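Filmforum Stastura: Nachrichten für Mitglieder und Förderer

Werkschau Miklós Nyitrai: Programm und Kartenvergabe

Das Filmforum Stastura widmet dem Regisseur und Kameramann Miklós Nyitrai im Mai eine Werkschau mit anschließendem Meisterkurs. Der Vorstand hat dem Vorschlag der Programmleitung in seiner Frühjahrssitzung zugestimmt. Die Mitglieder erhalten mit dieser Ausgabe die Einzelheiten zu Programm, Anmeldung und Kartenvergabe.
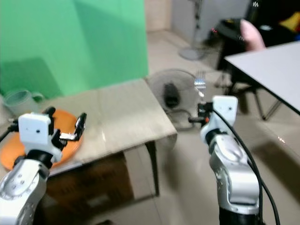
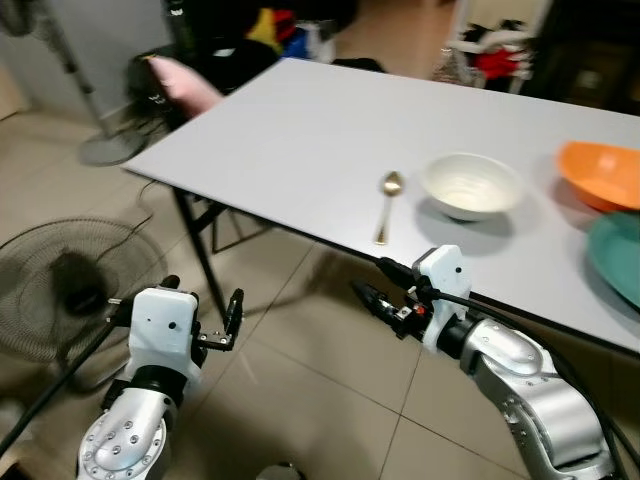 Orangefarbenes Geschirr ist auf beiden Aufnahmen zu sehen.

Die Werkschau umfasst 5 Langfilme, darunter den Spielfilm „Zudo“, der in der restaurierten Fassung gezeigt wird. Die Restaurierung wurde vom Studio Matić vorgenommen, das auch die neuen deutschen Untertitel erstellt hat. Eröffnet wird die Reihe am 3. Mai 2026 um 19.30 Uhr im Großen Saal mit dem Film „Mara“. Der Regisseur wird bei der Eröffnung anwesend sein und im Anschluss an die Vorführung Fragen aus dem Publikum beantworten. Das Gespräch wird in ungarischer Sprache geführt und konsekutiv gedolmetscht.

Nyitrai begann seine Laufbahn als Kameraassistent beim Dokumentarfilm und wechselte erst spät in das Regiefach. Seine Spielfilme sind überwiegend mit kleinem Stab und an Originalschauplätzen entstanden. Das Filmforum hat sein Werk von Beginn an begleitet; „Mara“ lief hier bereits im Jahr der Erstaufführung und wurde damals vom Publikum mit dem Preis des Hauses bedacht. Die Programmleitung hat die Reihenfolge der Vorführungen mit dem Regisseur abgestimmt. Sie folgt auf dessen Wunsch nicht der Entstehungszeit der Filme. „Zudo“ steht am Schluss.

Der Meisterkurs findet an 2 Vormittagen im Studiosaal statt. Behandelt werden die Auflösung von Dialogszenen, die Arbeit mit vorhandenem Licht und die Vorbereitung von Laiendarstellern auf längere Einstellungen. Zugelassen werden Studierende der Film- und Medienfächer sowie Berufstätige mit mindestens einer abgeschlossenen Produktion. Der Bewerbung sind ein kurzer Lebenslauf und eine Arbeitsprobe von höchstens zehn Minuten Länge beizufügen. Über die Zulassung entscheidet die Programmleitung; die Bewerberinnen und Bewerber werden schriftlich benachrichtigt. Eine Teilnahme als Zuhörer ist ohne Bewerbung möglich, soweit Plätze vorhanden sind.

Für die Vorführungen im Großen Saal stehen jeweils 549 Plätze zur Verfügung. Mitglieder können Karten bis zum Ende der Vorverkaufsfrist zum ermäßigten Preis bestellen, wobei je Mitgliedschaft zwei Karten pro Vorstellung abgegeben werden. Nicht abgeholte Karten gehen eine halbe Stunde vor Beginn in den freien Verkauf. Der Große Saal ist barrierefrei zugänglich. Rollstuhlplätze bitten wir bei der Bestellung anzugeben. Für den Studiosaal ist eine vorherige Anmeldung bei der Geschäftsstelle erforderlich, da der Zugang derzeit über den Hofeingang erfolgt.

Die vergangene Reihe zum osteuropäischen Nachkriegskino verzeichnete 2.248 Besucherinnen und Besucher. Die Geschäftsführung dankt allen, die durch ihren Beitrag zum Gelingen des Programms beigetragen haben. Eine Auswahl der damals gehaltenen Einführungen liegt gedruckt vor und kann an der Abendkasse gegen eine Schutzgebühr erworben werden.

Das vollständige Programmheft wird den Mitgliedern auf dem Postweg zugestellt. Adressänderungen sind der Geschäftsstelle bitte umgehend mitzuteilen. Während der Werkschau ist die Bibliothek des Hauses nur nachmittags geöffnet.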